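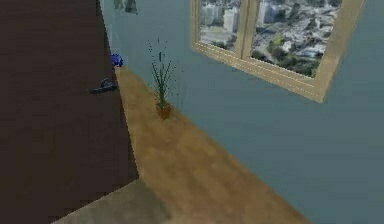
Re: [drovbridge-equip] Door task: what to buy, and in which order

From: drovbridge-equip list member (simulation)
Date: April 13, 2023
To: drovbridge-equip

Replying on list so the figures end up in the archive with the rest of the thread. The original message is quoted in sections, trimmed where I have nothing to add.

> The Lodhi quote for the second mobile base expires before the next
> budget round. If we want the price held we need to commit now. Can
> the simulation side say whether the base is needed for the door
> work, or whether it can wait until August?

It can wait until August. The door work is limited by compute and by the quality of the door models. A second base would sit next to the first one and wait for the same policy checkpoint.

The present state, for those who do not follow the simulation list: the Porley model loads in Skusto with its full joint limits, and the lever-handle door is in the interior set. The room is a furnished one, with a wood floor, a blue-gray wall, a two-pane window with a city behind it and a potted plant standing near the base of the wall. The handle is a black lever on a rounded rose, mounted close to the edge of the door. Geometry is good enough for approach and grasp planning. The door surface texture is low resolution and should not be used to judge anything about perception.

What is missing is contact. The latch is modeled as a threshold on lever angle, with no spring and no friction at the strike plate. The hinge has constant damping. A real closer does not behave that way, and a policy trained on this hinge will push with the wrong force when it meets one. Fixing that takes measured data, which is the reason a small part of the money below goes to hardware now.

> I have the total for the year as one line, "door task". Please break
> it down so that it can be moved between quarters.

Proposed split, as shares of the line. I have left currency out because the Lodhi quote is in a different one from the rest and the conversion is not mine to fix.

Buy now:

- One simulation workstation with 4 GPUs. The existing machine is at 98 percent use on weekdays, and jobs from the door task wait behind the bin-picking runs. Same chassis as the current one so that the spare power supply fits both.
- Test door rig: steel frame, one door leaf, interchangeable lever sets, adjustable closer. It should stand free of the building walls. The workshop can weld the frame. The leaf and the closer are catalog items.
- Wrist force-torque sensor for the existing Porley arm. The adapter plate has to be ordered with it. Last time the plate was ordered afterward and the sensor stayed in its box until the plate came.
- Handheld force gauge and an angle encoder for the hinge. Small money, but both need a calibration certificate, so they go through purchasing like the larger items.

Hold until August:

- Second mobile base (Lodhi).
- Second arm for that base.
- Spare battery packs for the second base.
- Onboard compute upgrade.

Do not buy:

- The vendor's door-opening software package. It is closed, it assumes the vendor's own gripper, and the license is per robot per year. We would pay for it and still have to write the latch handling ourselves.
- High-resolution texture packs for the interior set. They can be replaced later without touching the geometry, and the free ones are adequate for domain randomization.

> What happens if the Lodhi price goes up in the meantime?

Then it goes up. I asked what the difference would be and was told that the list price is reviewed once a year and the quote can be reissued on request. I would like that in writing before we rely on it. If they will not put it in writing, ask for a 90 day extension on the present quote. The extension would cover the latch measurements and the first retraining, which are the two results that decide the base order.

The larger risk is ordering the base in its present configuration. The quote is for the narrow footprint with the mast in the forward position. In Skusto the narrow base can reach the lever from the pull side, but it then has to back up while holding the handle, and the mast passes close to the leaf. The wide base has more room for the arm and less room in the doorway. I do not want to choose between them on the basis of a hinge model that I already know is wrong. Changing the mast position after delivery is a factory job.

> Some people have asked why we need a physical rig at all if the
> simulator has doors in it. Please answer for the file.

The simulator has door shapes in it. The behavior of the latch, the closer and the seal has to come from somewhere, and the published values cover few of the levers that we have in the building. The rig gives lever torque against angle, leaf torque against angle and speed, and the force needed to clear the latch when the closer is set tight. Those curves go into the Skusto door description as tables. After that the rig serves as the first real test site for the policy, with an emergency stop wired into its frame, before anything is tried on a door that other people walk through.

A building door was considered. The corridor doors are fire doors and we may not alter the closers. The lab door can be altered but it is the only way in with a pallet truck.

> How many lever types do you want to cover?

We want 7 lever sets. That includes the two used in the Drovbridge building, the return-to-door type required at the partner site, and four catalog models with different lever lengths. Round knobs are out of scope for this year. The present gripper does not have the wrist torque for them and I would rather not have the gripper question opened inside this budget line.

> Floor space?

The rig needs a level area with clear floor on both sides of the leaf, enough for the base to turn on the pull side. The bay next to the charging station is suitable if the old conveyor is scrapped. Facilities needs a disposal form for the conveyor. It still has an asset tag, so finance must sign as well. Please start that form first, as it is the slowest item on this list.

Power: the workstation goes in the server room on the existing circuit. I checked the rating with both machines under full load and it is within limits. Cooling is the same unit. The rig itself needs only one outlet, for the encoder and the data logger.

> Who maintains the rig?

The workshop maintains the frame and the leaf. The simulation group maintains the instruments and keeps the calibration dates. Please add a maintenance line for replacement latches. Repeated cycling wears the strike and the latch bolt, and worn parts change the curves that we are trying to measure. Latches are cheap, but without a line each one becomes a separate request.

Order of work, for the planning sheet:

1. Disposal form for the conveyor.
2. Purchase requests for workstation, sensor with adapter plate, gauge, encoder.
3. Frame drawing to the workshop. The drawing exists and needs one revision for the closer bracket.
4. Written answer from Lodhi on reissue or extension.
5. Measurements on the lever sets, then new door tables in Skusto.
6. Retraining and comparison of both base footprints in simulation.
7. Decision on the base order, August round.

Items 1 through 4 can run in parallel. Item 5 needs the rig and the gauge but does not need the workstation. Item 6 needs the workstation.

Open points, where I need an answer from the list:

- Whether the adapter plate may be charged to the sensor line or has to be listed as a mechanical part.
- Whether the closer should be the surface-mounted type or the concealed type. The drawing assumes surface-mounted.
- Whether anyone objects to scrapping the conveyor. The motor and the drive can be kept if somebody claims them.

The revised drawing and the workstation specification are in the shared planning folder under "door task". Please comment on the specification there and on the budget split here.

--
drovbridge-equip mailing list
Replies go to the list by default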